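Notance Two-Arm Garment Handler – Rental and Trial Units | Dastville Equipment
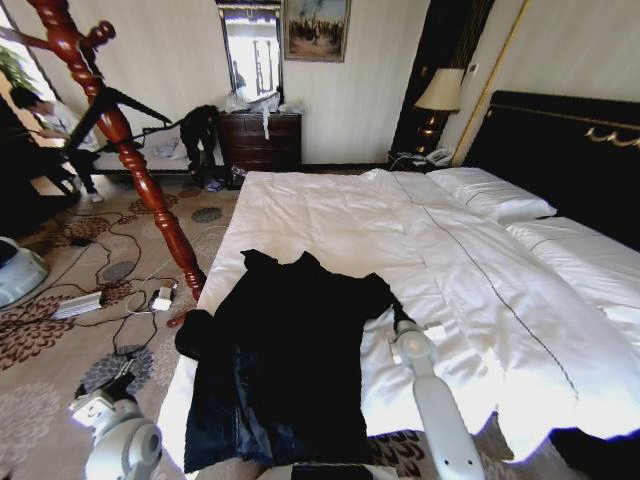 Item status: available for trial, not for outright sale
Category: Housekeeping and laundry automation
Page updated 28 May 2018

We get more calls on this unit than on anything else in the housekeeping section, and most of them start with the same question. Can it fold the laundry yet? Our answer is still no, at least in the sense most callers mean. It can pick up clothes, sometimes spread them out, and under the right conditions fold a few of them. We rent it to people who want to find out for themselves how far that goes.

What it is

The Notance is a pair of jointed arms on one body, with a gripper at the end of each arm. It works at bed or table height. You park it at the foot of a bed or along the side of a folding table and it works on whatever is within reach. It doesn't climb, kneel or carry a full hamper down the hall.

What it does with clothes

A shirt laid flat on a plain surface is the best case. Dark clothing on white bedding gives it good contrast, and a long sleeve gives the gripper an end to take hold of. From there a sleeve fold is a fair thing to ask for. We would plan on a person laying the garment out first.

The hard cases are the ones you have at home. A thick duvet is soft and lumpy, and the shirt sinks into the folds. Sometimes the gripper takes a pinch of bedding along with the sleeve. Black fabric bunched up on itself looks like one dark lump to most vision systems, and this one is no exception. Buttons, hoods and anything inside out still need a person.

In our own shop trial we set it 200 garments from a mixed basket. We stopped keeping a fold rate once we saw how much depended on who laid the clothes out. Any vendor who quotes you a single percentage should be asked about that.

Speed

Slow. A decent hotel housekeeper will have the bed made and the towels up while it is still on the second sleeve. The maker's sheet talks about overnight running, and maybe that will matter some day, but somebody has to be there to feed it and to pick up what lands on the carpet.

The room

Allow clear floor at the foot of the bed. Coat stands, benches and low furniture should be moved before you start, and power cords need to be taped down or run along the wall. Patterned carpet is fine to stand on. Hotel rooms are harder than they look on a floor plan – there is always a lamp closer than you thought.

Compared with the others we carry

The Pîrvu folding table costs less and is quicker with flat towels, but it's a machine for one job and you feed it by hand. The Cullano single-arm unit is easier to fit into a small room. It can't hold one side of a shirt while it moves the other, so we don't suggest it for clothing at all.

Trial terms

Trials run 14 days. The deposit is $2000, returned when the unit comes back complete. Delivery and setup take 2 people and most of a morning. Gripper pads count as wear items and are billed if torn. Longer bookings open again in November.

Should you rent one?

If you run a laundry and want to know what is coming, yes, try it, and use your own clothes and your own beds. If you want fewer hours of folding next month, keep your money. A better table and good light will do more for you.

To book, use the trial form and tell us the bed or table height, the door width and what you plan to have it handle.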